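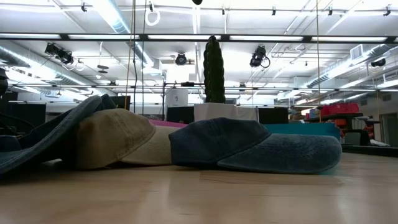
# Cap sorting notes, Omberg table

Hitemstead / Kozma set / README
August 22, 2024, by Noel Baluyot

Home | Files | Notes | Changes | Contact

## What this is

Notes and pictures for the cap part of the Kozma set. Caps on a table, getting sorted and stacked. Baseball caps only, no beanies, no straw hats (Bartosz has those, ask him).

722 pictures in the folder. 60 held back for checking, dont train on those.

## The caps

- denim, dark slate blue, washed look, stitch lines on the brim
- tan / khaki, lighter panel on one side
- denim again, faded blue

The two denims get mixed up all the time in the labels. Go by shade. If you can't tell, write "denim, unsure" and move on.

## Starting layout

Caps in a row, on their sides or on the crown, brims pointing any which way. Overlap is fine, we want it. Don't straighten brims first.

## Finished means

- one stack, crowns nested
- brims all the same direction
- nothing hanging off the table

Tan one goes in the middle. Old rule from December, kept it so the batches match.

## Known problems

- shine on the table top, washes out pale colors
- 6 files have the wrong cap order in the name, fix comming
- captions before file 400 say "hat", later ones say "cap". Same thing

## Who to bug

Labels: Bartosz Sikora. Everything else: me. Evitix has the backup copy, ask before you overwrite it.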